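Shared table rules, cobot and person – what do you write down?
Plikstead forum, Good practice

Pirmin Ammann
I am rewriting the rules for our cell, version 2. Rule 1: before the arm closes on a frame, both hands of the person stay on the easel side of the table.

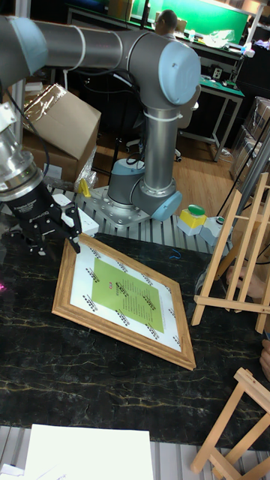 Who is allowed to press the green button?
Only the person standing at the table, never the one at the desk.

Edem Frimpong
I don't agree with rule 1. A side of the table is not a distance. Write it in millimeters and put tape on the table.

Pirmin Ammann
Tape we tried, it comes off after 27 cycles. Rule 4 is for carrying: the frame stays on the left, and the person may continue with the easel on the right.
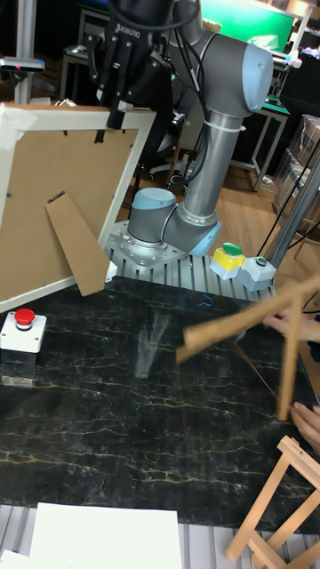
Xiaoyan Jia
Rule 4 needs a speed limit also, and a line about frame corners – our risk assessment treats them as sharp edges.

Edem Frimpong
+1 for corners. Still against rule 1.

Pirmin Ammann
Corners I will add. For the speed I must first ask Gerasimos Michailidis.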